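Chapter 4: When the Packing Line Changes
2 min read

Flindus put its first robot arms on the bakery packing bench in September. 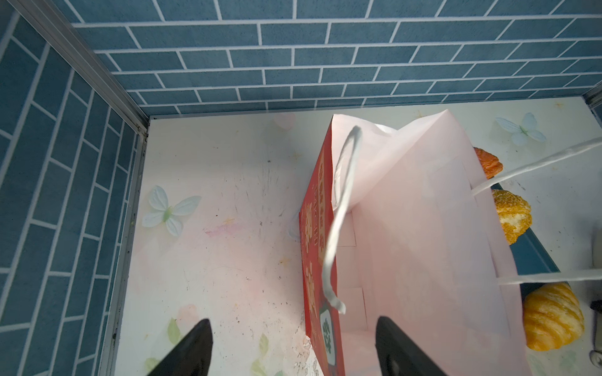
Before then, each shift had bagged orders by hand, and the fastest packers set the pace. Min-kyu Wang, a packer, now spends most of the day checking orders and clearing faults. Her pay stayed the same, but her breaks moved. This chapter looks at who gains skills when such work changes, and who loses hours.

2 comments
74 shares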